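June 8, 2019
Reading room notebook, Gorkance short film program

Well, we finally have a longlist, and I want to get down how we got here before I forget, and also before I start remembering it more kindly than it deserves. Giang, if you're reading over my shoulder as usual, the first half of this is mostly for me, so skip down to the part about the blind round.

We had 688 submissions this year. I had hoped for a nice calm pile and got a mountain, and I'm not complaining (well, a little). The old way, as anyone who has gone through the back pages of this notebook knows, was that every film went to one reader with the full cover sheet attached: director, school, previous festivals, the lot. Then we all sat in a room and acted surprised that the same three film schools kept turning up in the final program. After last year's lineup came out and we got that long, fair and rather painful letter from the Zurncombe collective, I promised I would try something else, and this is me trying it.

So, the blind round. Cover sheets off, opening titles trimmed where we could manage it without hurting the film, two readers on each short, and scores in separate columns so you can't peek at your partner's number before writing down your own. 102 films made it through to the longlist that way. Out of curiosity I went back and scored the same pile by the old rules, using only the first reader and the sheet, and 69 of the titles were the same. I keep going back and forth on whether that's a lot of overlap or hardly any. The rest of the list is films we would very likely have sent a polite note to and never thought about again, and one of them (the Seline short, the one with the grandmother and the bus timetable) is my favorite thing I've watched since I started doing this job.

Things I'm less happy with, in no special order. Trimming titles is a pain, and it doesn't hide nearly as much as I thought it would. If a film is in Vietnamese and set in Vietnam, you can't say you are judging it with no idea where it comes from, and I caught myself feeling proud of giving one of those a high score, which is an ugly little feeling and worth writing down. Money shows too. A crane shot is a crane shot with or without the credits, and a kid who made something on a phone with her cousins is still being lined up against somebody's graduation budget. I looked at our scores for sound, and I'm fairly sure we are marking people down for not being able to rent a decent microphone. We should talk about whether sound belongs in the first round at all. My vote is no, and I'll bring cookies to the meeting if that helps.

Then there's the subtitle problem. 11 films came in with subtitles so rushed that both readers wrote "confusing plot" in the notes. I rewatched Bùi with the corrected file the director sent over and it isn't confusing in the least, it's a very plain story about two brothers selling a boat! It had scored near the bottom. I've moved it back into the pile for a second look, along with the others, and I'd like us to write to those filmmakers before we score next time and ask whether they'd like to send a new file. It would cost us an email.

I also think we need to be more careful about what we say in public. The draft announcement has a line in it about this being our most diverse list ever, and I asked for that to come out. We don't know that, we never kept decent records, and if we're going to brag we should at least have something to brag with. I'd much sooner print the method and let people pick at it.
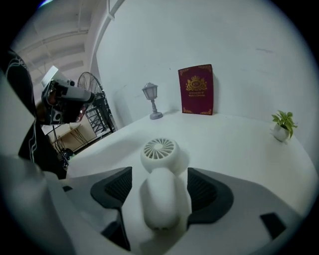 Giang Tô read all of the above and wrote in the margin that blind scoring only helps the people who sent us something in the first place, and that the pile itself was lopsided before a single reader opened it. Who hears about the call, who can pay the fee, who thinks we'd ever say yes to them. Giang would like the fee gone for first films and the call sent out in more than one language, and would like it done before we spend another evening arguing over sound scores.

I can't argue with any of it. The fee is harder than it sounds, as it pays for the projection hire, but I'll go through the budget again this week and see what waiving it for first films would leave us short. The translated call we can simply do. I've put it at the top of the June list, under the rescoring of the subtitle films and the reply to Zurncombe, which I still owe them and keep starting over.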